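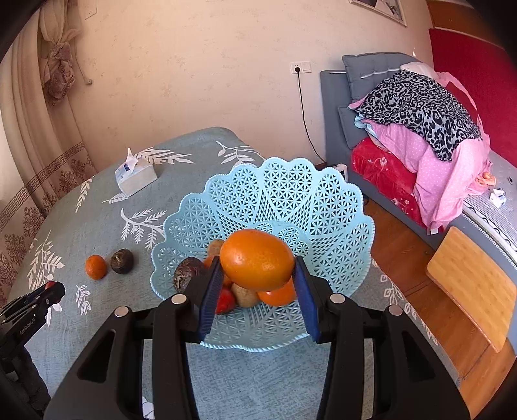
The Ullevwood working group on home handling has finally put out its guide to good practice for grippers used around food, and after the better part of a year of drafts, meetings and very long email threads, it is a pleasure to see it in print. The guide is dated April 2026 and runs to 13 pages, which is a good deal shorter than the version many of us read in March. Most of it deals with ordinary household work, the sort where an orange fruit has to be held between two padded jaws over a plastic basket with other produce still sitting in it, and where the basket stands on somebody's printed cloth and not on a lab bench.

The main advice is simple enough. Pads that touch food should be kept for food and wiped down between sessions, and ribbed pads need a soft brush as well, as the grooves are easy to forget. Pads should be looked over after every 200 grasps and replaced after 600, or sooner if the surface has started to split. Round and slippery items should be gripped slowly, with the force limit set before the session begins and written in the log.

There is also a kind and sensible section on working in people's homes. Teams are asked to agree with the household beforehand on which rooms and belongings may be used, to keep cables off the walkways, and to stop for a rest after some 15 minutes of hand-held work.

Esmaeil Kiani, who edited the text, told us he had wanted something "you could read over a cup of tea and then go and do." He was quick to thank the teams at Pidell and Malton, who tried out the early drafts and sent back pages and pages of notes - a few of them rather blunt, he added, and all the more useful for it.

Comments on the first edition are welcome through the Ebrahimi office, which is also handling requests for printed copies. A shorter checklist for new operators is being written now.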